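From: Mitsuko Matsuda
To: Lokari builders list
Subject: Re: [lokari] two arms, one table, where do you put the bases?

Britt-Marie Engebretsen wrote:
> Mine are both on the same long side and they keep wanting the
> same bit of air. Is anyone running them face to face? And what
> do you use for practice objects? I'm sick of foam blocks.

Hi Britt-Marie, yes, face to face here at the Prilluvdale shop, and I'd never go back! Each base is on its own black plate at the side of the table, so the arms meet in the middle and the elbows can swing out past the edge where there's nothing to hit. I had 28 inches between the plates at first and it was way too tight. Adding 11 more fixed most of my elbow trouble (the rest was my own bad code). 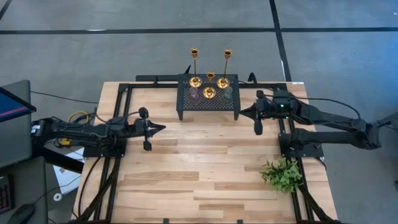

For objects I've gone over to candle holders, the shiny gold kind with a skinny stem, plus a couple of small tinted glasses. They go up on a perforated metal riser, so the grippers can come in from the side without scraping the wood. Put the short holder up front and the tall ones behind, or you'll be knocking things over all evening. I keep the closing speed at 30 percent for the glasses.

Two things I'm still fighting with: cable slack over the wrist when the arm stretches all the way in, and glare off the gold. Gunnel says matte spray, but I like them shiny...

What are you using for cable clips? The ones I printed snap in 2 days flat.

Mitsuko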